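Unit 4 Handout: When the Cell Says It Worked
Automation Faults and Safe Recovery
Revised 2/15/26

Read before the lab. Bring it with you, as we won't have spares.

4.1 The fault

In January the Virnach cell was set up to move a processor from a parts tray into the socket on a server board. The log for the night run shows 100 cycles and 100 passes. Inspection of the boards found 5 processors sitting crooked in their sockets, with bent pins under two of them.

The vendor's summary, from Nellance, calls this "a 95 per cent success rate with minor seating variance." Be wary of that wording. A bent pin is a dead board. And the number you should be asking about is the other one: how many of the 5 did the cell catch? None.

4.2 What "pass" meant

The program recorded a pass when the gripper had closed, moved to the socket position, opened and backed away. It never looked at the part again. Every one of those conditions can be met with the processor tilted, and all but the first tell you only about the arm.

The first explanation offered was lighting. Bare metal does throw glare into a wrist camera, so it's a fair guess, but the lights were changed and the fault came back. The second was tray drift: the tray rests on the chassis panel, and the program assumed it stayed put. Better, but still untested when the report was signed. Treat it as a guess.

4.3 The stop that didn't

During recovery an operator opened the guard and the arm slowed down without stopping. The door switch had been wired to the reduced-speed input. Nobody was hurt. The risk assessment (Cadier template, 2,000 words, mostly pasted) listed the door as a protective stop, and no one had opened it under power to check.

Slow is not safe. Before reaching in: stop, isolate, lock, then try to start it.

4.4 For the lab

Write 300 words on one check that would have caught a tilted processor before the load plate closed. Say what your check would miss. "Add AI vision" gets no marks.

Reading: the Ngô notes on grasp verification, first half only.

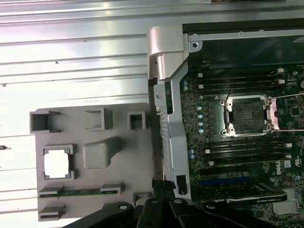
Fig. 4.1. Wrist camera view: processor in its tray holder at left, empty socket on the board at right.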